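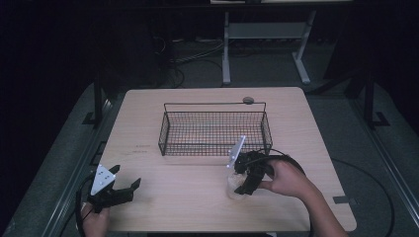 Photo: Enddale News Workshop

Notebook, Enddale. 27 July 2024

Long entry, sorry, get yourself a coffee. I spent most of the day with the council headlines and I want to put it all down while I still remember why I did what I did.

Picking up from the last entry: the full pull from January on is finally in one place. It comes to 3,558 headlines with their summaries, covering the Enddale council, the Muton council, and the joint transit board that both of them like to argue about. Clotent will only export 2,000 rows at a go, so there are two files, and I lost a good part of the morning to the seam between them. The second file starts a little before the first one ends (it seems to back up to the beginning of whatever day it stopped on), so the transit board's fare vote showed up twice and I had a lovely few minutes believing we had found a big spike in coverage. We had not. I cut the overlap by hand and saved the joined file under the usual name with "joined" on the end. Please use that one and leave the two halves alone.

Then on to the thing I really sat down to do, sorting out what counts as the same story. We've been going back and forth on this for weeks and I think I have a rule I can live with. Two headlines are the same story if they report the same event and a reader who had seen one would learn nothing new about what happened from the other. So "Council delays parking vote" and "Parking decision pushed back" go together. "Council delays parking vote" and "Shop owners angry over parking delay" stay apart, as the second one is about the shop owners. I went back and forth on corrections and ended up giving them their own line with a note pointing at the story they fix. A correction is news of a kind, and I'd hate to see them vanish into the pile.

Using that rule we go from the full pull down to 1,387 separate stories, which is a smaller number than I expected and made me happy all the same. Such a lot of local news turns out to be the Muton wire copy with a new headline on top! I don't mean that unkindly. If I had to fill a page by six in the evening with two people I'd run the wire too.

Topic codes. Budget is the monster, almost 800 stories, and I'm starting to think the code is doing too much work. It has the annual budget in it, and the library roof, and the argument about the mayor's travel, and every tax notice. I tried splitting off "spending on a particular thing" from "the budget as a whole" for the spring stories and it felt pretty natural, apart from the weeks right around the budget vote when every piece is about both. For those I coded by the headline and ignored the body. It's a blunt way to do it and I may change my mind. I've put a B or a BP in the spare column so the old codes are still sitting there untouched.

The transit board remains a pain. The Enddale papers call it the transit board, the Muton papers call it the bus authority, and one outlet calls it "regional officials" in the headline and names it only in the fourth paragraph. The Clotent filter catches the first two and misses the third completely. I added the phrase to the filter, and of course that brought in the regional water people and the regional hospital people, so I took it out again and searched by meeting date, which worked much better. The board posts its minutes on the old Huttunen site, and lining the headlines up against the minutes is slow but kind of soothing. You also see what got left out. There was a closed session in the spring that ran longer than the open one and I can't find a single headline on it. I don't want to make too much of that yet. It could be that it was covered under a title I haven't thought to look for, and the minutes only say "personnel."

A word on the roundups, for whoever writes this section up. I've been treating the numbered morning digests as one item each, and that's wrong, or at least it's wasteful. A digest with seven items in it is carrying seven headlines and they're often a nicer guide to what the editors cared about than the front page, with the order telling you something too. What I'd like to do is break each one into its items and keep the position number. I tried it on a week of the Enddale digest and the council was hardly ever first, even on the mornings after a meeting. Weather beats it. Road closures beat it. A lost dog beat it once, and I have to say it was a very good item. One week is one week, so don't quote me.

Problems I haven't solved:

Headlines that change during the day. Clotent keeps the last version it saw and throws away the rest. The Muton site rewrites its council headlines quite a bit, and the early ones tend to be blunter. I'd love to have both, but I don't know how to get the early ones back for the spring.

Questions as headlines ("Is the bridge plan dead?"). I've been coding them as opinion if the piece is unsigned and as news if there's a reporter on it. I'm uneasy about it and would be glad of another pair of eyes.

Two outlets print the agenda in full and call it a story. I left those in for now with an A.

Next up: finish the B and BP split for the early summer, then pull the digests apart for the same stretch. I'll redo the fare vote chart from the joined file too, so if you have the old one pinned up over your desk, please take it down. The tall bar in the middle is my overlap.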